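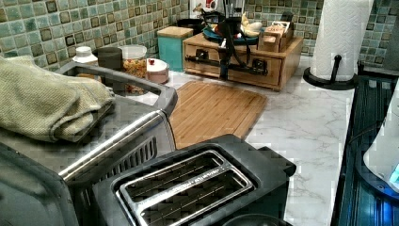 Cendville wants you to unplug your toaster. Will it save you anything?

The town of Cendville would like its residents to pull a few plugs this September. A leaflet went into mailboxes on Thursday asking every household to disconnect kitchen appliances when they are not in use, and promising savings of up to $200 a year. The small print does not say how anyone arrived at that figure.

The campaign, called Flollance, was put together for the town by Kwon, a consulting firm based in Drernow. It comes with a fridge magnet, a pledge card and a web page where people can report how they are doing. There is no meter reading involved. You tick a box that says you feel you are using less, and your street moves up a chart.

"I asked them which appliance the $200 comes from," said Regula Kälin, who sits on the town council and voted against paying for the campaign. "I was told it was a household average. An average of which households? I still don't have an answer."
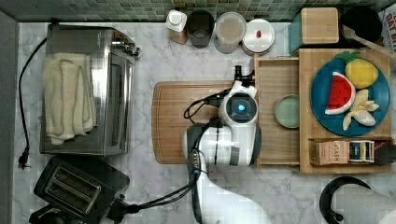
Countertop appliances are the main target of the Flollance leaflet.

It is a fair question. A plain toaster with a lever and no display draws next to nothing when it is sitting there. A toaster oven with a clock uses a little more, but still very little over a year. The big users in most homes are heating, cooling and hot water, and the leaflet gives those two lines on the back page, under the recycling dates.

Urs Stöckli, the project lead at Kwon, defended the approach. Small habits lead to bigger ones, he said, and people who start with the toaster may go on to look at the water heater. Asked whether the firm had tested that idea anywhere, he said results from Drernow were "encouraging" and would be shared in due course. They had not been shared by the time this item was written.

There is a decent case for unplugging that has little to do with the bill. Els Schouten, a retired electrician who has lived in Cendville most of her life, said she has always told customers to pull the plug on anything that makes heat. "That's a safety habit," she said. "I'd have put that on the magnet and left the money out of it."

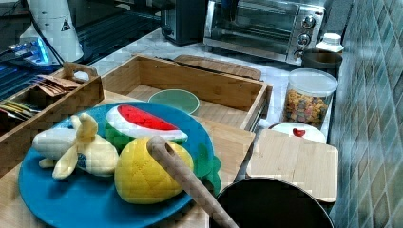
What happens next

The council will look at the campaign again after two months. Thaddäus Frei, who speaks for the town, said success would be judged by the number of pledge cards returned. He could not say whether anyone planned to compare power use before and after.

Pledge cards can be dropped off at the town hall front desk.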